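Monday — sim rules for the wall approach jobs (Midtbø room)

Liliana and me at the bench, Vilgot on the line till lunch. Fingers open, nothing in the grip, hex tile wall close in. 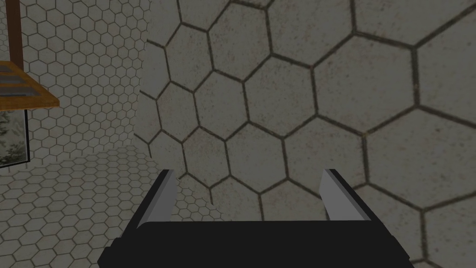 Clearance and naming, what we agreed

Stand-off is measured from the fingertips, NOT the housing. Three of the old runs used housing centre and nobody wrote it down. Redo those.

Min stand-off to any fixed surface 36 mm with fingers open. Closer than that needs a second person's initials in the log — Embla or Helge I., not Helge H., he's off till May.

Approach speed inside the zone capped at 16 mm/s. Same cap in sim as on the real arm, no "it's only sim" exceptions. Vilgot grumbled about batch time. Fair, but the Lastach people will ask for it anyway.

Collision mesh: check it against the visual mesh before every batch. Tile texture tells you zip about where the collider sits. Run 121 had the wall collider set back from the render and the planner happily went thru it.

Colour and grout variation stays in the randomiser, geometry doesn't. If you want to move a wall, new scene version, new number.

Seeds — log them. All of them. I lost 5 runs last week for want of a seed, my own fault.

Still open

Do we count finger flex in the stand-off? Liliana says yes, I say put it in the tolerence and move on.
Statley template has no field for scene version. Ask Embla to add one.
E-stop behaviour in sim: freeze or retract? Real arm freezes. Leaning freeze.

Rerun the old three after lunch, then send the sheet round to both Helges.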